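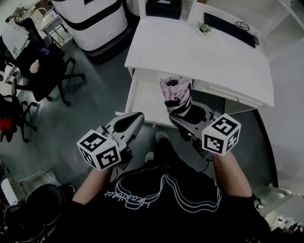

1. Purpose and period of this report

This report covers the workstation storage part of the Nadelton office reorganization, from the start of work in March to 8/10/19. It is submitted to Brondex under the terms of the small works grant. The furniture purchase was closed in the previous report and is not repeated except where a cost carried over.

The work in this period had two parts: fitting out the white desks in the shared room, and setting a single rule for what is kept on the desktop, what goes in the drawer, and what leaves the room.

2. Status against plan

Desk placement: complete. All desks in the shared room are in their final positions. The white shelving units stand behind the desks as drawn in the revised plan.

Drawer layout: in progress. The layout was agreed with staff and has been applied at the desks nearest the shelving. The rest will follow once the dividers arrive (see section 5).

Desktop standard: complete. The standard allows a keyboard, a mouse, one cable per device, and one small personal item. Small potted plants count as the personal item. Boxes may stay at the rear edge of the desk until the shelf labels are in place, after which they move to the shelving.

Paper reduction: behind plan. Papers are still being kept on open surfaces in one corner of the room. Sorting needs a decision on retention periods, and the records office has not yet given one.

3. Drawer layout

The drawers are white inside and have no fixed compartments. The first layout, tried in March, divided each drawer front to back into narrow lanes. It worked for pens and adapters but left no usable space for soft items. Staff keep gloves, spare shirts, small bags and similar things at their desks, and under the first layout these ended up on chairs.

The second layout reserves the front half of the drawer for soft items, rolled or folded, and the back half for cables and small hardware. Soft items are placed seam down, one layer deep. A second layer is not allowed, as it catches on the underside of the desktop when the drawer is closed. Lavanya Marar measured the clearance at several desks and set the limit at 70 mm above the drawer floor. Items thicker than this go on the shelving.

Two points came up during use and have been written into the layout sheet:

-- The drawer should be pulled out fully before anything is put in or taken out. Reaching into a half-open drawer pushes the contents to the back and defeats the division.

-- Cables are to be coiled and tied before storage. A loose coil left on a keyboard is accepted during the working day but is cleared at close.

4. Chairs, bags and floor space

The original plan did not deal with bags. In practice, backpacks are left on office chairs whenever the chair is not occupied, and the chair is then pushed into the walkway. The wheeled bases take up more floor than the seats suggest, and two chairs side by side are enough to narrow the route past the desks.

Rungnapa Luangrath has proposed hooks on the end panels of the shelving. A hook rated for a full backpack was found in the Peñalver catalog and a sample has been ordered. If the end panel holds the load without bowing, hooks will be fitted at each unit. If it does not, the fallback is a low shelf left open for bags.

The small metal cart is to stay in the room for moving files during the paper sort. Its parking place has not been fixed.

5. Supply

Dividers were ordered from Larnen in a single lot of 108. The first delivery was the wrong depth and was returned in full at the supplier's cost. The replacement lot has been confirmed but not shipped. No extra charge is expected.

Shelf labels are printed and on site. They will be applied after the boxes are moved, to avoid relabeling.

6. Budget

Spent in this period: $1286, covering dividers, labels, cable ties and the hook sample. All items fall under the approved storage line.

Remaining on the storage line: $500. The hooks can be met from this amount if the shelving panels need no reinforcement. Reinforcing plates have not been priced. A transfer request would be made before any order is placed.

7. Open issues

Retention periods for paper records. Owner: records office. The paper sort cannot be finished without them.

Load test on the shelving end panel. Owner: Luangrath.

Replacement dividers. Owner: Marar, who will confirm the depth against a drawer on delivery -- before the lot is signed for.

Parking place for the cart. Owner: not assigned.

8. Work planned for the next period

Fit dividers at the remaining desks and issue the layout sheet with the 70 mm limit marked on it. Move boxes from the desktops to the shelving and apply labels. Run the panel load test and report the result to Brondex with a fitting cost. Begin the paper sort in the corner area if the retention periods have been received, otherwise limit the work to removing duplicates.

The layout sheet and the returned delivery note are attached as annexes A and B.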